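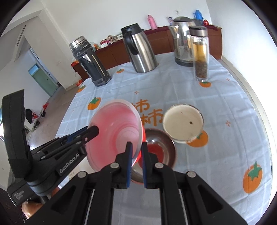 Pink bowl, steel bowl, white bowl, and the persimmon cloth

Fembridge Kitchen Table Forum > Tableware & Linens > Is a printed tablecloth too much with colored bowls?

gunhild_t
Posted Thursday, September 6, 2018
Hello all, long post, sorry in advance! I've finally put the persimmon cloth on the table and I can't stop looking at it. It's the pale blue-white one with the faint grid and the big orange characters, and little orange sparkles in between. My sister Brynhildur came by and said it was lovely but that the pink plastic bowl has to go, and that everything on a cloth like that should be white. I've had that bowl since college and I'm fond of it. What do you think?

reto_n
I'm with your sister, I'm afraid. The white bowl looks so good next to those oranges and the green leaves, and the pink pulls my eye away from all of it. Keep it for mixing.

leonie.camenzind
Oh no, Reto, I couldn't disagree more! Pink and orange are wonderful together, and the red liquid in the steel bowl throws a bit of pink up the sides too, so the whole corner goes together. My grandmother's kitchen in Ulberg was nothing but clashing plastic and I have never been happier in a room.

itsuki_k
The character is 柿, persimmon, printed twice. It sounds like the word for "things" or "matters" in Chinese, so you see it doubled up in good wishes around the new year - may everything go your way, more or less. I'd leave it out until January at least. What's the tall flask at the back, the one with the dark grey sleeve? And is that tea in the glass infuser as strong as it looks?

gunhild_t
Itsuki, thank you, I had no idea about the double meaning! The flask was a present and I've never found a maker's name on it. The tea is strong, yes, I leave the leaves in far too long and then drink it anyway.

reto_n
Fine, but three things for hot water plus the infuser? I'd move the kettle and the carafe onto that reddish-brown cabinet behind and give the persimmons some room.

leonie.camenzind
Then she'd have to get up every time she wanted a refill. Leave them, Gunhild. And wash the cloth cold the first few times, mine from Urnolora bled orange all over a pillowcase.

gunhild_t
Cold wash, noted. The pink bowl is staying, and I'll tell Brynhildur tonight.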